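Nimeck Bench Rules
README for the rules folder and the recordings that were made under them

Version 2

What is in this folder

These are the working rules for the two-arm tables at Nimeck, together with a short data card for the recordings. The rules came first. We wrote the card later, when the people at Jibrin asked us how the recordings were made and we noticed that most of the answer was already in the rules.

The folder has these files:

rules.txt, the full text of the rules
checklist.txt, one page, to print and keep near the table
episodes.csv, one line for each recording
changes.txt, what we changed between version 1 and version 2

Please read rules.txt before you use a table for the first time. The checklist is a help for the memory and it does not replace the rules.

Who the rules are for

They are for everybody who starts, stops or teaches the arms, also guests. If you only work with the recordings on your own computer, you can go directly to the part about the data.

Before the arms move

1. One person is the operator. The operator says the word "moving" loudly before the first motion and keeps one hand near the stop button the whole time.

2. Test the stop button at the start of each session. Write in the log that you did it. A session without this line in the log is not accepted into the data.

3. Look at both mounting plates and try the bolts by hand. If a bolt turns, stop and tell the person responsible for the table.

4. Follow every cable with your eyes from one end to the other. A cable may lie on the table if it is outside the reach of both grippers. Cables that go over the edge must have enough slack for the arm in its farthest position.

5. Take away cups, pens, phones and tools. Only the objects of the task stay on the surface.

Placing the objects

In version 1 we asked people to place the cubes "randomly". This was a weak rule. People have habits, and after a few weeks almost 80 percent of the starts had the red cube on the same side. Now the operator takes a layout from the list and puts the cubes by eye, with different angles. No cube may touch another one at the start, and no cube may stand where a gripper closes in its rest position.
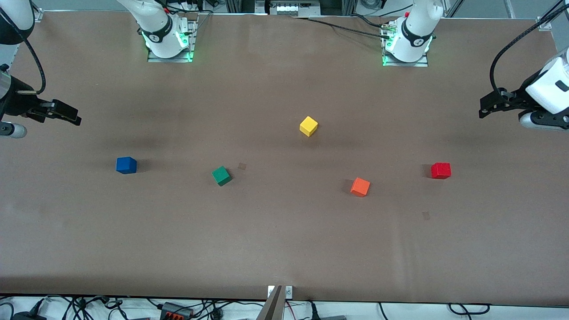
Both grippers must be open and above the height of the cubes before any hand comes near the table. If you need to correct a cube after the arms are ready, first put both arms on hold, say "hands in", correct the cube, and say "hands out". We know it feels slow. Please do it also when you are alone, so that the habit is there when you are not.

During the recording

Do not reach between the arms. If a cube falls from the table, leave it on the floor until the episode is closed.

If the two arms come closer than one cube width to each other, stop the episode and mark it as "near". Do not delete it. The near episodes are useful for us, and a folder with only good results gives a wrong picture of the work.

Only 2 persons may be at the table. Others can watch from behind the line.

About the data

The present release has 531 episodes. All were recorded with the Jetimus control software, and the fixed camera was not moved inside a session. Each line in episodes.csv gives the layout, the operator code, the result (done, failed, near or stopped) and a free comment. The comments are not edited, so you will find some mistakes of spelling in them.

Known limits:

The objects are simple and have strong colors. Do not expect that a model trained only on them will work with shiny or soft things.

The light was not measured. Sessions in December have more lamp light and less window light.

Most operators are right-handed, and we think this can be seen in which arm is used first.

Sharing and changes

Partners at Brakham and Jibrin may copy the rules and adapt them to their own tables. If you change a rule, please give your text another name, because we had already one confusion with two different checklists under the same title. These rules do not take the place of the safety law of your country or the manual of your robot. Where they disagree with ours, follow the stricter one.

Questions and corrections go to the issue list of this folder. Write the number of the rule in the title.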